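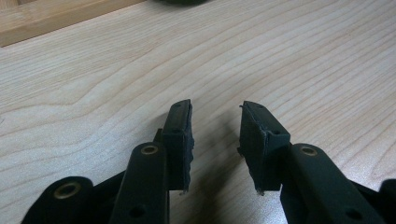 How long does a resole take?
Two weeks for most shoes. Boots with a stitched welt go longer, and July is always slow, half the shop is away.

What does it cost?
Heels from $20. Full resole $115. Anything over $200 we call you first, no surprises on the bill.

Can I mail my shoes in?
Yes. Use the Turnstead form, print it, put it in the box with the shoes. Name on the form AND inside the box please – labels fall off. No form, no start date.

Do you fix sneakers?
Some. Glued soles ok. Air bubbles no. If the foam has gone crumbly we cant save it, sorry.

What about suede?
We brush and re-color suede. Black and brown come out best. Light colors are hit or miss. Ask for Priya Nakamura, she does all the suede.

How do I look after them at home?
Let them dry slow, away from the heater. Wipe the mud off before it sets. Give them a day off between wears. And air round them – don't pile them in a closet, a slatted rack is fine, doesn't need to be a fancy one.

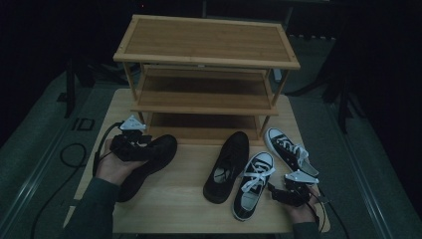 Three-tier bamboo rack and a black shoe.

Do you sell laces and polish?
At the counter only. Zurnano wax in black, tan and neutral. Laces flat or round, bring the old one so we can match the lenght.

Where are you?
Halliday Street, next to the Draletti bakery. Parking in back. Ring the bell if the front is locked, we're probably at the machines and can't hear the door.

My repair came apart, now what?
Bring it back with the ticket. Stitching and glue are covered for 2 months, normal wear isn't. Radu Dobre looks at all returns himself, mornings only.

Are you closed any time soon?
Closed 11th September for stock count. Pickups that day move to the next one.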